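Can a robot do your chores yet? My kitchen-table answer, plus tips for the ones it leaves you

I get asked this more than anything else since I started writing up my tips, and it's usually somebody standing at the sink with their sleeves rolled up. When is the machine coming to do this for me? Well, it depends on which chore you hate!

Floors, mostly yes. We've had a robot vacuum for five years (I call it Dredard, my sister Meenakshi calls it something ruder) and it does the hall and the living room while I drink my coffee. It's good on flat, open floor and pretty bad at anything with a fringe. If you have one, here is what helps:

Pick up charging cords and socks the night before. Mine once wrapped a phone cord around its brush so tightly I had to cut it out with nail scissors.

Flip the tassels of a rug underneath and hold them down with a strip of painter's tape.

Run it with the bedroom doors shut and do one area at a time. It gets lost less and the battery lasts.

Wipe the little sensors with a dry cloth. Not a wet one, I learned that the hard way.

Dishes are a half yes. A dishwasher is a machine that does a chore, and a very good one, but look how much is left over for you. You scrape, you load, you unload, you put the lids with the right boxes. The putting away is the part I'd pay for, and I haven't seen anything that does it at a speed I could stand to watch.
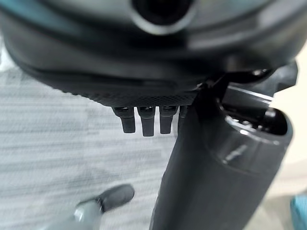

Laundry is the same story. Washing and drying were sorted out long before I was born, and folding is still me and a pile on the bed. Soft things change shape every time you touch them. A towel is easy enough. A fitted sheet beats most people I know, so I'm not holding my breath for the machines. My tip for fitted sheets is to tuck the corners into each other over your hands, lay it on the bed, fold in thirds and stop caring what the middle looks like.

Then there's the fiddly stuff - catches, lids, filters, anything you have to twist and pull at the same time. I talked to Narendra Mathur about this, he fixes small appliances in a shop two doors down from our bakery, and he thinks these jobs will come last. His hands know how hard to squeeze before a plastic tab snaps, and he says he broke plenty of tabs learning it. For those of us without his hands:

If a part won't come off, stop and look for a catch before you pull harder.

Work over a light-colored towel so dropped screws don't roll away.

Give a stuck plastic lid around 40 seconds under warm tap water and then try again with a rubber glove on. (Nothing electrical under the tap, please!)

Take a phone picture before you take anything apart.

So would I wait for a robot? For floors, no, a plain one without the fancy extras will do you fine. For windows I'd borrow one first and see if you like it. For folding and fiddling and putting away, keep your own two hands in good shape, and buy a better hand cream than I did last winter. I'll do a separate page on clearing a clogged brush roller in September, when the dog stops shedding.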